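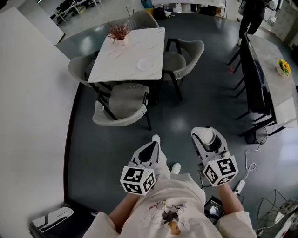

About Husus

Husus is a small language school on the upper floor of the old seed merchant's building in Hurstead. We teach Icelandic, Danish and a little Faroese to grown-ups, most of whom come to us after a day's work and would like a cup of tea before anyone asks them to conjugate a verb. We're very happy to oblige!

How we began

The school was started by Snædís Hviid, who moved to Hurstead one January with two suitcases and a box of her grandmother's novels. She put a card up at the library offering Icelandic conversation, expecting perhaps a retired sailor or two, and had so many replies that she had to borrow extra chairs from the chapel next door (we still have a few of them, and yes, we do mean to give them back). Alby Ruddock was one of those first students. He went on to take his teaching certificate and now runs all our beginner classes, with a great deal of patience and a Danish accent that Snædís has almost stopped correcting.

What our classes are like

We offer 3 levels in each language, and you're welcome to sit in on any of them before you decide. Beginners start by talking. You'll introduce yourself, order a meal, get lost in a town you've never visited and ask the way back, and the grammar gets filled in as you go along.

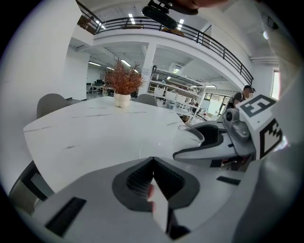
From the second level on there's more reading, usually short stories and newspaper columns, and people tend to get quite attached to the characters and argue over them in the hallway afterward.

The library

Our lending shelves now hold 2949 books, many of them left to us by the Hegazy family, who ran the bookshop on Histley Street for as long as most of us can remember. Students may borrow as many as they can carry home. There are crime novels, cookbooks, poetry, a shelf of picture books that is more popular with the adults than they like to admit, and a good set of dictionaries that we do ask you to leave in the building.

Coming to see us

The door is beside the bakery and the stairs are steep, so please ring the bell if you'd rather use the elevator at the back and one of us will come down. We're here from 4 in the afternoon until 9 in the evening, and the kettle is generally on.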